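Eyewear Cases: Types, Linings and Closures

Gallery compiled by Otis Calloway for the Marham workshop pages. Last revised in June.

This page covers the common forms of eyeglasses case and the points to check before buying one or putting one back into use. The notes apply to everyday reading and distance glasses. Sports eyewear and safety goggles need deeper cases and are handled on a separate page.

Measurements are inside measurements unless marked otherwise. Measure the folded glasses first, across the widest point of the front, then from the bridge to the back of the folded temples. Add 4 mm to the width and 5 mm to the depth. A case that only closes with light pressure on the lid is too small, and the pressure goes into the hinges and nose pads.

Shell cases

A shell case has two rigid halves joined along one long side. The outline is usually oval or a rounded rectangle. Stiffness comes from the curve of the shell, so a flat-topped case of the same wall thickness will flex more at the center.

Check the hinge by opening the case fully and letting go. A spring hinge should hold the lid open without creeping. If the lid drops back partway, the spring is tired or the covering has bunched up in the fold. Loose covering can be trimmed and glued. A worn spring generally means replacing the case.

The lining should be bonded over the full inside surface, with no lifted edge at the rim. Light linings show dirt sooner, which makes it easier to judge when cleaning is due.

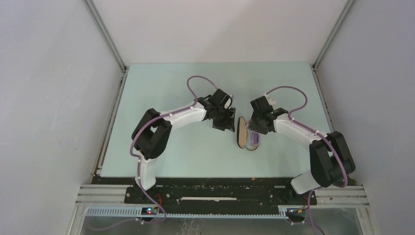
Oval shell case, open on a pale green tabletop. Tan interior, dark outer edge. The small item inside is purple.

Lining care

Grit is the main cause of fine scratches on stored lenses. It collects at the two ends of the case and along the hinge line. Turn the case upside down, tap the back of each half, then go over the lining with a strip of low-tack tape. Do not use a stiff brush on a napped lining. It pulls fibers loose and they end up on the lenses.

For marks, use a damp cloth with one drop of plain dish soap. Wipe toward the rim, blot, and leave the case open overnight. Do not speed this up with a hair dryer, as many linings are held with a heat-softened adhesive.

Cleaning cloths

Store the cloth folded, between the lenses and the lid. A wadded cloth takes up depth and can push the lid open. Wash it by hand and skip fabric softener, which leaves a film. Replace it when it smears after washing.

Soft pouches

Pouches protect against scratches only. They give no protection against crushing and should not be carried in a back pocket or at the bottom of a loaded bag. Drawstring types let dust in at the neck. Squeeze-top types close better, but the metal strips can rub through the fabric at the corners. Inspect the corners first.

Folding cases

The flat-folding case opens into a triangular section and stores flat when empty. The closing flap is normally held by magnets. Keep these away from magnetic stripe cards. Depth is fixed by the panel width, so strongly wrapped frames may not fit even where the length is correct.

Bench labels

Cases held for the Istthorpe repair desk carry a paper tag with the job number and the inside length. The Joltmont shelf is for empty cases only. Anything on the Halvorsen shelf has been cleaned and measured and can be issued. Return tags to the box at the end of the bench, lowest number at the front.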